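How a Car Key Opens the Door Without Touching It

Have you ever watched a grown-up walk up to a car, press a button and hear the doors unlock? The key never went into a lock. This page explains what happened between the button and the door.

The old way

For a long time every car had a metal key and nothing else. The edge of the key was cut into bumps and dips. Inside the lock were small pieces of metal on springs. When the right key went in, its bumps pushed each piece to the right height and the lock could turn. The wrong key pushed them to the wrong height and the lock stayed stuck.

Many cars still have a lock like this on the driver's door. Sometimes it is hidden under a little plastic cap.

What is inside a key fob

The plastic part with the buttons is called a key fob. Inside it there is a small flat battery, a tiny computer chip and a radio transmitter. A transmitter is something that sends out radio waves.

You can't see radio waves, but they are all around you. They carry music to a car radio and pictures to some televisions. The waves from a key fob are weak. Most fobs work from across a car park, but not from the other side of town.

When you press the unlock button, the chip makes a message. The message is a long string of ones and zeros. The transmitter sends it out as radio waves, and a receiver in the car picks it up. If the message is right, the car tells small electric motors in the doors to pull the locks open.

Why your key doesn't open every car

Think of a car park with 215 cars in it. If you press the button on one key, only one car should answer. This works because each key and its car share a secret. The secret is put into both of them when the key is made ready for the car. Other cars hear the message too, but it makes no sense to them, so they do nothing.

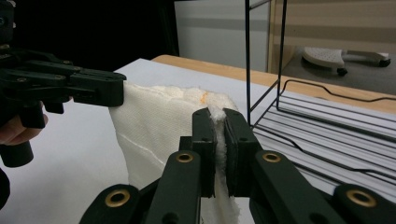
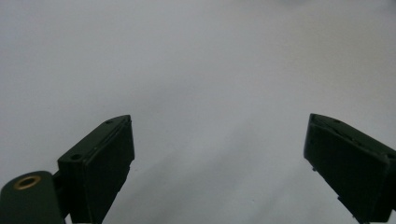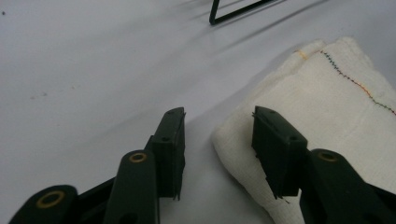
The code that changes

Suppose the key sent the same message every time. Somebody with a radio could record it and play it back later to open the car. Car makers thought about this, and most of them now use something called a rolling code.

With a rolling code, the message is different each time you press the button. The key and the car both know the rule for working out the next one. Once a code has been used, the car will not take it again.

You can try this with a friend. Agree on a secret rule, such as "add 37 each time". Start at 100. The first password is 100, the next is 137, and the one after that is 174. Your friend will know what comes next. A real car uses a much harder rule, so that a person listening in can't work it out.

What if you press the button when the car is too far away to hear? The key moves on to the next code, but the car doesn't. To fix this, the car looks ahead and accepts any of the next group of codes. If a key has been pressed a great many times out of range, it may need to be matched to the car again.

Keys you don't have to press

Some cars unlock when you pull the door handle, as long as the key is in your pocket or bag. The car sends out a weak signal that only reaches a short way. The key hears it and answers with its own message. The car checks the answer and then opens the door.

These cars often have a start button as well. The car checks that the key is inside before it lets the driver start the engine.

When the battery runs out

A fob battery can last for years, but it does run out in the end. Cold weather can make a tired battery worse, so drivers sometimes find out on a frosty morning in January. Many fobs have a thin metal key tucked inside for this. The driver slides it out and uses it in the door lock in the old way.

Fob batteries are small, round and shiny. They are very dangerous if swallowed. If you ever find one, don't pick it up to play with. Tell an adult straight away.

Words to know

Chip: a very small piece of electronics that can store and work with information.

Fob: the plastic part of a car key with buttons on it.

Receiver: something that picks up radio waves.

Rolling code: a code that changes every time it is used.

Transmitter: something that sends out radio waves.

Page last checked 8/20/19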